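Damian Zürcher
Thursday, May 24, 2018

1/ Thread on oiling a wooden table, and mostly on why the finish goes sticky. I've refinished kitchen and dining tables out of a shed in Brustville for long enough to have made each of these mistakes on a customer's job. Numbered so you can skip.

2/ Terms first. A drying oil (linseed, tung, walnut) takes up oxygen and cures to a solid film. A non-drying oil (olive, mineral) stays liquid in the wood for good. Both make grain look darker on day one. Only the first gives you something you can wipe a spill off.

3/ "Danish oil" and "teak oil" on a tin are not standard terms. The contents can be oil, varnish and thinner in any proportion. Read the data sheet. If the sheet lists no drying agent, expect a slow cure and plan the week around it.

4/ Boiled linseed isn't boiled. It has metal driers added. Raw linseed has none and can stay tacky for weeks in a cold shed. I had a bench top coated in raw in January and it was still marking paper when the weather turned.

5/ Colour. Linseed yellows with age, more so in dark rooms. On pale timber such as ash or maple the shift is obvious. On anything already in the orange or brown range you will have trouble seeing it.
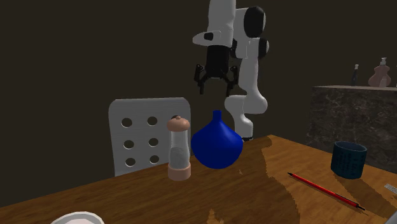
6/ Sanding. Start at whatever grit removes the damage and step up evenly. I stop at 180 for oil on most hardwoods. Going finer closes the surface and it takes up less. Fulvio Sartori goes higher on oak and gets a nice feel from it, but he also re-oils twice as often as I do.

7/ Sand with the grain. If the boards change direction at a breadboard end, mask the joint, do one side, move the tape, do the other. Cross-grain scratches are invisible dry and very visible under oil. A wipe of mineral spirits shows them before you commit.

8/ Vacuum, then wipe with a cloth barely damp with spirits. Skip the tack cloth. Some brands leave wax behind and you'll see it as fisheyes.

9/ First coat. Flood it. Keep the surface wet for fifteen minutes and feed the dry patches, which will be the end grain and anything near a knot. Then wipe off everything. By everything I mean a clean dry cloth comes up clean.

10/ Sticky tables come from step 9. Oil that stays on top skins over, the skin blocks oxygen, and the oil underneath stays soft. The customer reads this as "needs another coat" and makes it worse.

11/ Second coat after 24 hours if the room is warm and has moving air. Longer if not. Test by pressing a thumb on an inside corner of the frame or under the overhang. Any drag, wait.

12/ I do 4 coats on a dining table, 2 on a hall table. Coats after the first are thin, a tablespoon or so at a time, rubbed in with a folded cloth. Between the third and the fourth I go over it lightly with a 600 grit pad to knock back raised fibres.

13/ Rags. Linseed rags heat up as they cure and a crumpled pile can catch fire with no spark at all. Lay them flat outdoors, single layer, until stiff, or put them in a metal tin full of water with a lid on. Check your council's rules on disposal. Do this before you have lunch.

14/ Cure time is longer than dry time. Dry to touch is a day or two. Full cure is a few weeks. In between you can use the table, but no wet cloths left lying, no hot pans, and put felt under vases and anything else with an unglazed foot.

15/ Water rings. White ring = moisture in the finish. Leave it alone for a day first, many fade. If it stays, rub with a little oil on a fine pad, along the grain. Black ring = moisture has reached the wood and reacted with tannin, usually with iron involved. That wants oxalic acid, gloves and eye protection, and a full re-oil afterwards.

16/ Fixing a sticky table. Scrub with spirits and a grey pad, wipe hard, repeat until the cloth stops picking up brown. Leave it a week with a fan on low. If it still drags, scrape. Don't sand soft oil, it loads the paper in seconds.

17/ Maintenance is one thin coat a year for a table in daily use. Urs Wallner asked me whether you have to strip first. No. Wash with mild soap, let it dry overnight, lay the oil on thin, wipe it off. His table has had the same base finish since I first did it.

18/ Cost, for those asking. A litre of decent boiled linseed will do the average dining table with plenty left over. Last tin I bought at Rarton was under 200 mL short of full after a whole side table – the stuff goes a long way if you wipe it properly.

19/ Beatriz Paiva asks about hardwax oil. Different product, different thread. Short version: it's harder on day three, fussier to patch, and the tin skins over once it's open. Decant it into something smaller.

20/ Replies are open. If you want a diagnosis, tell me the timber, the product, the number of coats and the room temperature. "It went weird" isn't enough to go on.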